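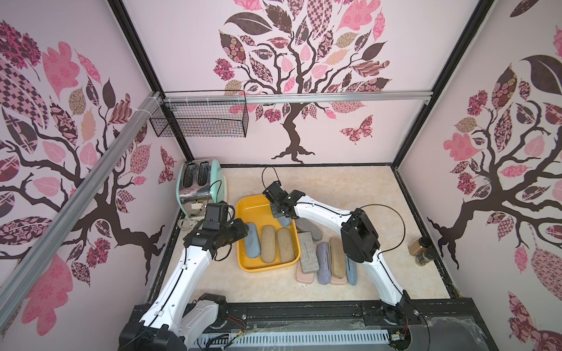

Fundas rígidas para gafas Clutalora, compradas en Kitville. Nota: aprobado con cariño.

Pagué 3,780 por el lote y la bandeja amarilla, pedida aparte a Iordache para tenerlas todas juntas y dejar de buscar las de leer por media casa. Tengo más fundas que gafas, lo admito, y bastantes más que ojos. La bandeja es de plástico, con el borde levantado y las esquinas redondeadas, y de un amarillo que se ve desde la escalera. Con mi papel pintado de árboles rosas se lleva como dos cuñadas en una boda.
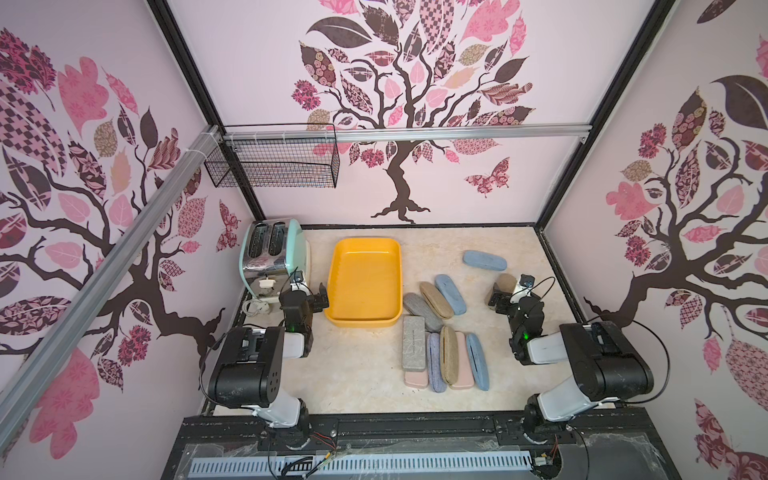
Los colores están bien elegidos si a una le gusta la discreción: azules claritos, beis, grises. Demasiada discreción, quizá. Dos veces he salido con la beis equivocada y he leído la carta del restaurante con las gafas de sol puestas. La tela tiene trama de lino, agradable al tacto, y es también el punto flaco del invento, porque las claras lo enseñan todo. 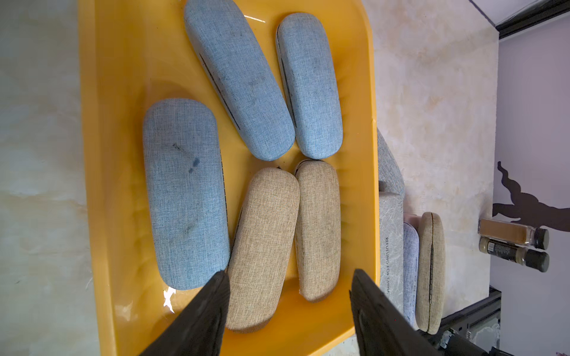
Azules y beis en la bandeja, con sus manchas.

Escribí a Kitville por lo de la limpieza y me contestó Brândușa Bucur, muy amable: paño húmedo y paciencia. Paño tengo.

De capacidad, la bandeja va justa. Tumbadas una junto a otra entran unas cuantas y las demás se quedan fuera, haciendo compañía a la tostadora.

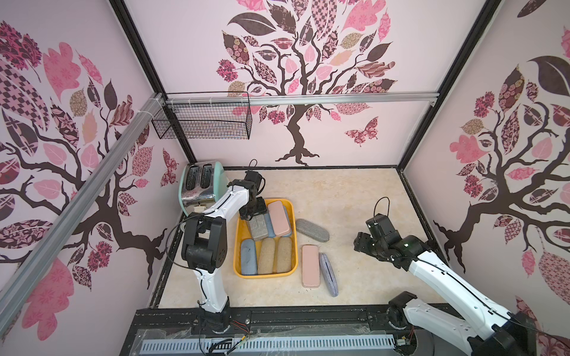 Las de fieltro me gustan más que las de lino, aunque cogen pelusa. ¿Repetiría? La bandeja, sí. De fundas voy servida hasta septiembre, por lo menos.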